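The Case of the Dandruff

The trouble at Stiltwood began with crumbs. On a Tuesday, Araceli Robles wiped down the table, came back from lunch and found black specks in the laundry her team was teaching a robot to fold. She blamed the sandwiches. The sandwiches were innocent.

The specks were foam. Stiltwood collects its lessons with hand-held grippers, two padded fingers that a person works over baskets and cloths so that a robot arm can later copy the moves. The pads are meant to last 1,000 grasps. One pair had been through 1,460, and it was coming apart like a cheap sofa.

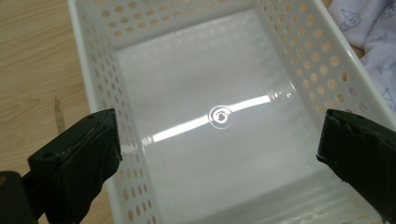 A shabby pad might have been a matter of looks, except that foam is what keeps the thing from dropping your shirt. As the surface wore down, people squeezed harder without noticing. The software, named Calum by someone who has since left, noticed everything. It learned the squeeze and applied it faithfully with a pair of fresh pads.

Calum's first full run in September lasted 32 seconds. It closed on the rim of a test basket with the conviction of a man opening pickles, and the rim cracked. Normand Dhillon, standing closer than the safety sheet allows, caught a shard on the sleeve and hit the stop.

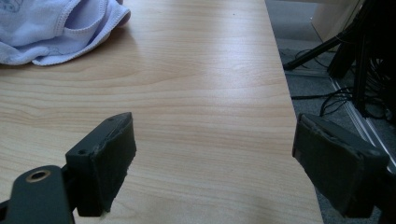

"I wasn't hurt," Dhillon says. "I was insulted."

The incident report ran longer than the run. Tyson Leclerc, who wrote it, first suspected the motor, then the wiring, then Dhillon. He pulled 70 recordings before he thought to look at the fingers themselves. The frayed edges had been in plain view of the camera all along.
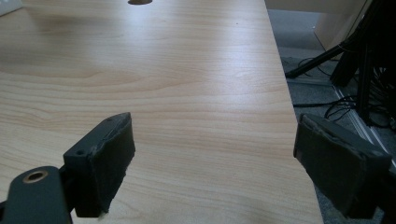
Stiltwood has since thrown out the affected recordings and put a force limit on the arm that no amount of bad teaching can override. Pads now get swapped on a schedule, taped to the door in Robles's handwriting. Dhillon stands behind the yellow line. Lunch is still banned from the table, a rule Robles sees no reason to revisit.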